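Visit to the Fostier handling lab

Our user group went to Fostier for its open afternoon on data collection rules. We wanted to see how another shop writes down good practice for hand-held grippers, as our own sheet at Zimura has not changed in a long time. Fostier's runs to 9 pages, and new operators sign it before they pick up a tool.

Most of it deals with the workspace. Each station gets a table and a short list of household objects. Liquids stay at the end of the table away from the task. Cables have to be routed to the wall side before recording starts – the lab lead called this the rule people break most. Chairs go back behind the line between sessions.
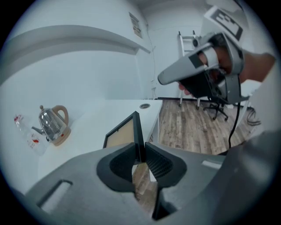 Page last changed: Tuesday, August 15, 2023

Two hand-held grippers were out when our turn came, and the object was a small black picture frame with a tan back. Fostier's sheet treats frames as fragile. The operator closes slowly, keeps the pads flat on the border and does not squeeze across the panel. The marker card on top of a gripper must stay clean and uncovered, and fingers stay off it during a run. A bent card gets replaced, never flattened and reused.

Each run is logged with the station, the tool number and any fault. Since February they have kept 1167 runs and thrown out 451, mainly for blocked markers and missing log entries. That is stricter than we are. Amundsen, who supply the log software, have a looser default, and Fostier turned it off.

We asked about the 2 operator rule. It applies only when both tools are in use at one table, and the second person calls the stop. Fater want the same wording in the shared guideline. We would support that, but the part on rest breaks still needs work – it gives a maximum session length and says nothing about switching hands.

Copies of the sheet are available from the Fostier front desk on request.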